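Vitória Azevedo had room 608 until noon, and by ten she had packed everything except the black sweater.

It had been her brother's. He left it at her place in September, over the back of a kitchen chair, and then took the job in Letesley and never asked for it. She had worn it twice. Now she was three hours from the wedding of a man she had once planned to marry herself, and the forecast for the coast said cold.

She folded it on the bed, shook it out, and folded it again. Her mother's way was sleeves in first, then the bottom up. It came out square enough.

Her phone rang.

"Are you coming or not?" Janaína Cordeiro said. "Renato has the car outside. He's paying for parking."

"How much?"

"I don't know. He's complaining, so probably not much."

"Tell him ten minutes."

"You said that at breakfast."

Vitória sat down on the bench at the foot of the bed. The room was nicer than anything she would have picked. Janaína had booked it with points — 2,722 of them, she had told everyone at dinner — and it had a chaise with carved wood and a carpet covered in big round flowers. Vitória had walked across it barefoot half the night.

"Did Aníbal say anything?" she asked.

"About what?"

"About me coming."

"He invited you. That's what he said. He wrote it on a card and put a stamp on it."

She could hear Renato in the background, saying something about the road to Frade and the trucks on Friday afternoons. Then a car door.

"I'll call you from the lobby," Vitória said, and hung up.

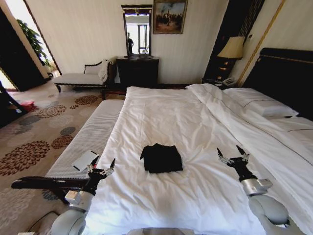 She stood at the window for a while. The gray car was down there with its flashers on. Renato had gotten out and was leaning on the roof with both arms, looking up at the wrong floor.

If she took the sweater, she would wear it, and someone would ask where she got it, and she would end up talking about her brother all evening. That was all right. It was better than the other things she might talk about.

She went back to the bed and picked it up. It still smelled a little like his apartment. She put it on over her dress, pushed the sleeves up to her elbows, and looked for her shoes.

When she got to the elevator she remembered the phone and had to go back for it.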